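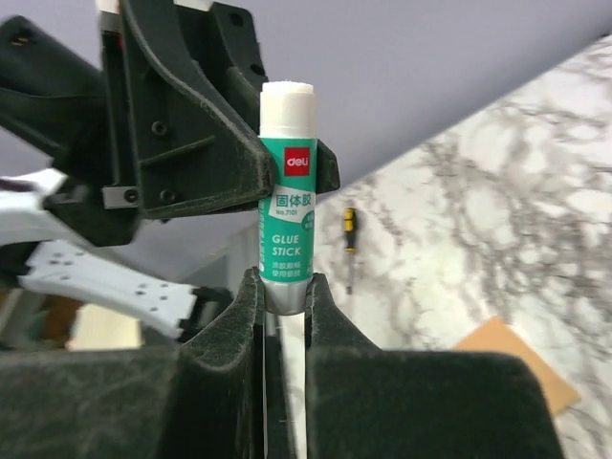 **To:** Mendau Fund, small grants desk
**From:** Sitell Loan Kits, Gadel
**Date:** April 29, 2017
**Re:** second progress report

Your form asks for "headline achievements" first, so we'll start with the table. It has arrived, it's level, and it has a white marble pattern that makes everything we put on it look more expensive than it was. The old one has been retired to the hallway, where it holds the door open.

### What we said we would do

The grant pays for 100 loan kits that people in Gadel can borrow for small paper and household repairs. Each one is supposed to have a hard case, a pair of pliers, a glue stick and a paper envelope for the instructions and the loan card. In the last report we said the contents list was final. It has been final twice more in the meantime.

### Where things stand

**Cases.** We settled on tan. The other choice from Vaher was black, and anyone who has looked for a black case on a dark closet shelf will know how that discussion went. The tan one is larger than we need for what goes inside, so the first packed kit rattled like a drawer of spoons. We are trying folded cardboard as a filler. It costs nothing and looks like it.

**Pliers.** Blue handles. They were chosen after a trial in March in which a plain pair went home in somebody's coat pocket. Blue should at least make the next theft a conscious decision.

**Envelopes.** Plain brown paper. We looked at clear plastic sleeves, which were neater, and which slid out of the case every time the lid was opened. The instruction sheet is now on its fourth draft and has been cut to two sides. Most of what we lost was a paragraph on how to open the envelope.

**Glue sticks.** The sample stick on our table is a deli No.7101, with the teal-green label. We like that it stands up on its own base, and that "GLUE STICK" is printed on it large enough to settle arguments. We haven't placed the full order. The quote we were given was for boxes that don't divide into our number of kits in any helpful way, and we'd like another price before we become the owners of a lifetime supply.
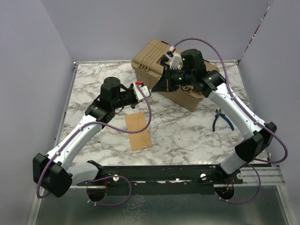
*Work table, Gadel: tan case, brown envelope, blue-handled pliers.*

### What has gone less well

The packing order. We assumed it would take one afternoon to decide which item goes in first. Envelope on the bottom protects the paper but means unpacking everything to find the instructions for unpacking everything. Envelope on top is easier for the borrower and gets creased by the lid. For now it goes on top, and we have stopped ironing the creases out.

The labels for the cases came back from the printer reading "Sitell Lone Kits." We considered keeping them. The corrected ones are due with the next delivery, at the printer's expense, after a polite exchange of emails that grew shorter as it went along.

### Money

We are within budget on cases and envelopes, and slightly over on pliers (see coat pocket). The glue line hasn't been touched. We'd like your permission to move the small leftover from "table" to "pliers," and can send the revised sheet as soon as you tell us which version of the form you're using this year.

### Before the next report

- Get a second glue quote and order
- Put the corrected labels on the cases
- Lend out two trial kits and see what comes back
- Decide about the cardboard
- Send you the receipts we owe from March, which are in an envelope, on the shelf with the other envelopes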